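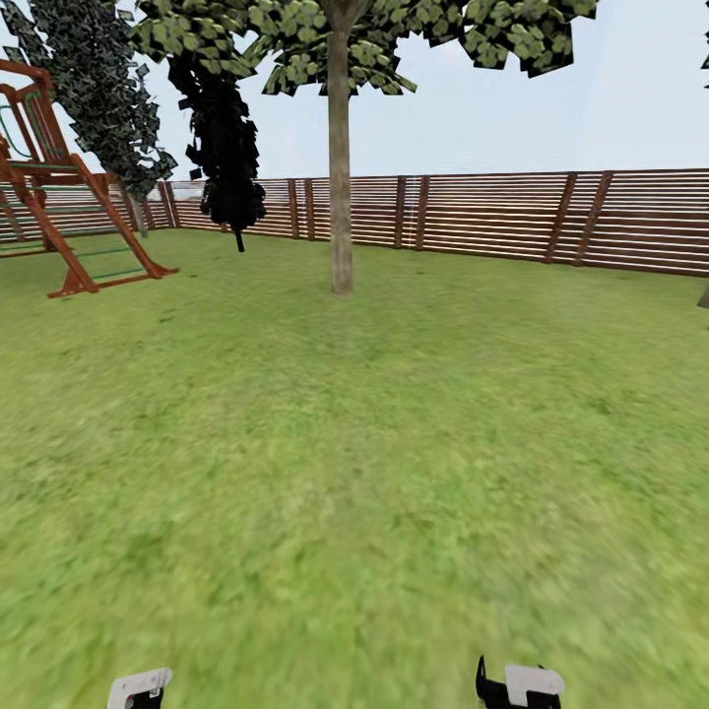
How to Turn a Box of Family Letters Into a Real Paperback

Posted by Sioned Ifans, Sunday, June 23, 2019

My great-uncle wrote home all through his army years, and for most of my life those letters lived in a biscuit tin at my aunt's house in Kellstead. Last spring I finally made them into a book. A proper one, with a spine! It has 299 pages, it sits on my shelf between two books by people who actually know how to write, and my cousins keep asking how I did it. So I'm putting the whole process down here and from now on I can just send them the link.

You don't need to be a designer. I did all of mine in an ordinary word processor, mostly at night, with a lot of tea. It took me nine months, and I think you could do it faster if you skip the mistakes I made (I've put them in).

What you'll need

The letters, obviously. Something to scan them with, which can be a phone if you're patient. Acid-free folders or sleeves. A soft pencil. A word processor that can handle long documents and footnotes. A magnifying glass. A notebook just for questions, and I really mean just for questions, we'll get to that.

Step 1: Leave the letters in the order you found them

I was so excited that I tipped the tin out on the bed and started sorting by date. Don't! Somebody had put those letters in bundles, and the bundles meant something. One bundle turned out to be everything he'd sent my great-grandmother, and another was everything that went to his sister. Once they were mixed I had to work it all out again from the greetings, and half of them start with "Dear all."

So before you move anything, take each bundle as it comes and give every letter a number in soft pencil on the back, up in a corner. Small numbers. If there's an envelope, it gets the same number as its letter and they stay together for good. Take off any rusty paper clips and rubber bands while you're there, slowly, and if a band has melted onto the paper leave it alone and ask a conservator.

Step 2: Scan everything, including the boring bits

Scan both sides of every sheet, even the blank ones. Scan the envelopes front and back. Postmarks saved me over and over, as my great-uncle almost never wrote the year and sometimes just put "Tuesday" at the top and that was your lot.

I scan at 300 dots per inch in color. Color makes big files, but faded pencil shows up far better that way than in black and white. Name the files with your pencil number first, then the page, so something like 014-page2. Then copy the whole folder onto a second drive and give it to a relative who lives somewhere else. Mine went to my cousin in Brandlow.

Step 3: Type them up exactly as written

This is the long part. Put the scan on one side of the screen and your document on the other, and type what you see. Keep the spelling mistakes. Keep the odd capitals and the missing commas. You can decide later how much to tidy, but you can't go back and un-tidy without doing it all over.

Things I settled on, which you're welcome to steal:

Words I couldn't read at all went in as [illegible].
Words I was guessing at got a question mark in square brackets right after them.
Crossed-out words stayed in if I could read them, marked [crossed out].
Anything a censor had cut or inked over became [censored], with a note about how much was missing.

Do it in short sittings. I was useless after an hour and would start typing what I expected him to say. My friend Rosaura Villca read the whole lot back to me out loud from the scans while I followed along in the typed version, and we caught mistakes on nearly every page. One of them was a cow that should have been a cot. If you have a friend who'll do this, feed them well.

Step 4: Keep a question notebook

Every time something puzzles you, write it down with the letter number and carry on typing. Who is Bill? What's the "business with the stove"? Why is he suddenly in a hospital? If you stop to look up each one as it comes you'll never finish the typing (ask me how I know).

A lot of the questions answer themselves twenty letters later. Bill, for instance, was a mule.

The rest you can take to relatives, the local library and whatever service records you can get hold of. Request the records early. There's usually a form and a wait, and you may be asked to show that you're related. I sent mine off in March and then sat there refreshing my email like a teenager. Be ready for gaps, too. I never did find out where he was for one whole autumn, and I said so in the book.

Step 5: Ask about permission before you go any further

I left this far too late and had a bad week over it. Owning a letter isn't the same as owning the right to publish the words in it. The copyright normally belongs to the person who wrote it and then passes to their heirs, and the rules vary a lot depending on where you are. In my case that meant his daughter, Veronika Vörös, who I'd met once, at a wedding. She was lovely about it. She wanted two passages left out because they were unkind about someone whose children are still living, and I took them out and marked the gaps with dots.

Get the yes in writing. An email is far better than nothing, and if you plan to sell the book to strangers, talk to someone with legal training first. I only made mine for family and the local history shelf.

Step 6: Choose what goes in

Hard, hard, hard. My first draft had everything, and it was so dull in the middle! There's only so much anyone can read about socks. I went through and marked each letter keep, trim or drop, then left it alone for two weeks and did it again. In the end 29 letters came out completely. They're still in the scans folder, and there's a list of them at the back of the book with dates, so anyone who's curious knows they exist.

When you trim in the middle of a letter, show it. Three dots in square brackets is the usual way. Please don't quietly join two sentences up – people use these books for family research and they trust you.

Step 7: Write the bits in between

Letters on their own are confusing if you weren't there. I wrote a short page to open each chapter, saying where he was as far as I could tell and who was at home. Keep your own voice small in these. My first try at chapter one had four paragraphs about how I felt opening the tin, and my aunt Amparo Mamani (by marriage, and merciless) drew a line through the lot.

Footnotes should be short. Explain slang, nicknames and army abbreviations the first time each comes up. If you're unsure of something, write "probably" and say what you're going on.

Step 8: Lay out the pages

Set your page size before you do anything else in layout. I used 6 by 9 inches because it's a common size and most printers offer it. Then:

Turn on mirrored margins so the inside edge is wider. Without that, your words vanish into the spine.
Pick a plain serif font, 11 point, and don't get fancy.
Start each chapter on a right-hand page.
Indent the letters a little, or put your own linking text in italics, so readers always know who's talking.
Put page numbers at the bottom.

I tried a handwriting font for the letters. It looked adorable for one page and gave everybody a headache by page three, so back to the serif.

Pictures need to be sharp enough for print, so use your original scans and not the ones you shrank for email. I put eight pages of them together in the middle.

Step 9: Order one copy first

Whatever printer you use, get a single proof copy and read it on paper with a pen in your hand. I went with Niltano, a little print shop that does short runs, and Rigoberto Carhuamaca there was very patient about my spine text, which I'd managed to set upside down. I also found two chapter sevens. You just don't see these things on a screen.

Give the proof to one person who knows the family and one who doesn't. The first will catch wrong names and the second will tell you where they got lost.

Fix it all, order a second proof if you changed a lot, and only then print the real batch. Order a few more than you think. I've had three people ask for one since the reunion and I'm down to my own copy.

Where the originals go afterward

Out of the tin, please! Mine are flat in acid-free folders in a box in the hall closet, away from the attic and the basement. The museum at Huaranga has offered to take them eventually, and Veronika and I are still talking that over.

If you get stuck on the mirrored margins, leave me a comment with the name of your word processor and I'll see if I can help.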